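Häufige Fragen zur Vortragsreihe »Grenzen, Mandate, Missverständnisse«

Was ist das überhaupt für eine Reihe?
Ein Abend im Monat, ein Vortrag zur internationalen Politik, danach Diskussion. Veranstalter ist das Forum Wurkari, ein Verein mit Sitz in Netosville und einer Satzung, die länger ist als mancher Friedensvertrag. Die laufende Staffel behandelt Friedensmissionen und die Frage, warum ihre Mandate meistens verlängert und selten gelesen werden.

Muss ich Vorkenntnisse mitbringen?
Nein. Wer den Unterschied zwischen Waffenruhe und Waffenstillstand kennt, darf ihn gern für sich behalten, bis er gefragt wird.

Wer hält die Vorträge?
Die meisten Abende bestreitet Tyson Gauthier, früher Wahlbeobachter, heute freier Autor. Im Februar springt eine Kollegin vom Institut Thibodeau ein, die über Pufferzonen forscht und angekündigt hat, sich kurz zu fassen. Wir haben trotzdem den Saal bis Mitternacht gemietet.

Ist die Reihe politisch neutral?
Wir bemühen uns. Bisher wurde uns vorgeworfen, zu interventionsfreundlich, zu pazifistisch und zu nah am Außenministerium zu sein, Letzteres von jemandem aus dem Außenministerium.

Wie viele Plätze gibt es?
Der Saal fasst 300 Personen. Zum Abend über Seerecht und Fischereizonen hatten sich 412 angemeldet, was uns ehrlich überrascht hat. Seitdem gibt es eine Warteliste.

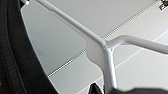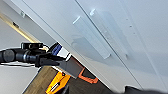

Sylvie Campbell

Was kostet der Eintritt?
Zwei Euro, an der Abendkasse, möglichst passend. Vereinsmitglieder zahlen nichts und beschweren sich erfahrungsgemäß am meisten über den Preis.

Darf ich während des Vortrags Fragen stellen?
Danach. Eine Frage erkennt man daran, dass sie am Ende ein Fragezeichen hat und vorher keine eigene Einleitung, keinen Hauptteil und keinen Verweis auf das Jahr 1648. Die Moderation darf das Mikrofon zurückverlangen und tut es auch.

Gibt es die Vorträge zum Nachlesen?
Ja, als Heft in der Schriftenreihe Kikness, jeweils ungefähr 100 Seiten. Zwischen Vortrag und Heft vergeht einige Zeit, in der sich die Weltlage gelegentlich nicht an das Manuskript hält. Korrekturen drucken wir im nächsten Heft.

Wird aufgezeichnet?
Nur der Ton und nur der Vortrag. Bei der Diskussion ist das Gerät aus, damit auch Leute reden, die beruflich lieber schweigen. Bitte zitieren Sie daraus niemanden mit Namen.

Kann ich ein Thema vorschlagen?
Gern, schriftlich und auf höchstens einer Seite. »Der Nahe Osten« ist kein Thema, sondern eine Bibliothek. »Wer zahlt eigentlich für eine Beobachtermission?« wäre eines, und das ist auch schon vergeben.

Ich habe mich angemeldet und kann doch nicht kommen. Was tun?
Kurz per Mail absagen. Eine Begründung brauchen wir nicht, ein »unter den gegebenen Umständen bedauerlicherweise verhindert« genügt dem diplomatischen Protokoll vollauf.

Stand der Angaben: 26.07.2022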